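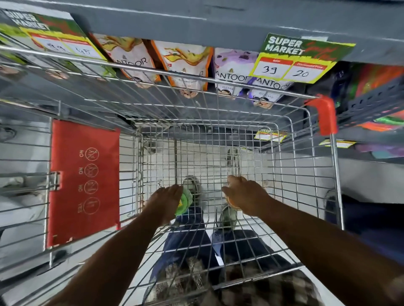

ok grocery budget thread bc three of you asked and my DMs are a mess

we're 2 adults, one kid who eats like a horse. groceries last year: 2,397 over what we planned. over!! found out in March doing taxes and had to go sit on the porch for a bit

first thing I cut was the small trips. the "just milk" trip is never milk. one big shop now, list on paper, phone stays in my pocket

snacks get their own line. 18 bucks a week, gone is gone. kid tested this exactly once

Lieselotte next door got me onto dried beans. soak overnight, cook a giant pot, freeze flat in bags. I was a can person my whole life. sorry cans

store brand everything except coffee and mustard. not discussing mustard

tried the Tumaso app for tracking. fine, kept logging me out. back to a notebook on the fridge w/ a pen on a string

someone asked about meal kits, we did Sterkora for a while. tasty, tiny portions, so much cardboard. cancelled

freezer inventory!! tape a sheet to the door, cross stuff off. I had so much ground turkey in there. SO much. no memory of buying any of it

end of the month leftovers = soup. Torben calls it "the reckoning" and asks for seconds so whatever

goal is 2,000 back in savings by next March. we're behind but less behind than I figured

will post the bean recipie tonight after bedtime, its mostly onions and cumin tbh

and yes you can freeze cheese. grate it first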